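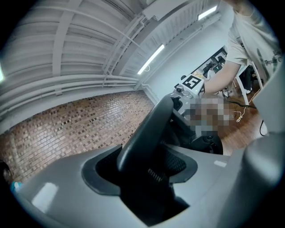 June, the back room, a little before lunch. Beige T-shirt with the dark lettering, at right.

Sourdough log, second starter. I fed Lu at eight this morning (Lu is the rye one, Ukov is the white one, and yes, I know they sound like a pair of lodgers) and she was well over the rubber band by the time I'd finished my tea, so I'm calling her ready and moving on to the bread at last!

Dough as follows, and please copy it into the big binder if you get there before I do: 1,000 g of the Skirlow white, 2 percent salt, water to make the whole thing come together the way Uyên Hà showed us, meaning a bit wetter than feels polite. I held back the last splash and was glad of it, the new sack drinks less than the old one did. Folded it every half hour until I lost track, then left it alone under a damp towel.

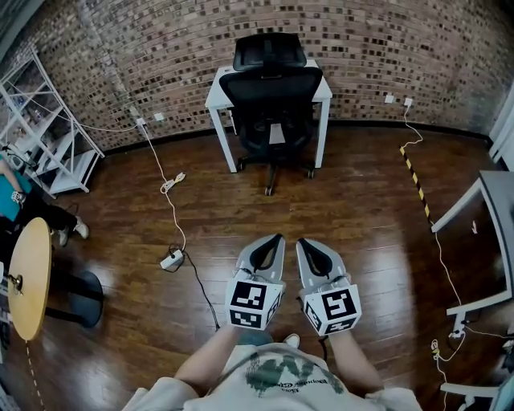

Brick wall side, with the desk and the mesh chair.

Afternoon. Shaped two loaves at 936 g each, which is a little heavy for the small baskets, but I do like a tall loaf and there was no sense in leaving a scrap of dough behind. The Ikton oven still runs hot at the back, so turn the loaves halfway or you'll get one dark cheek. Crust lovely, crumb tighter than last time, and I suspect I rushed the second rise by around an hour.

Next time: longer rise, same flour, and try Ukov against Lu with everything else kept the same. Uyên, could you bring your good scraper back? Mine has a nick in it and it's dragging on the dough.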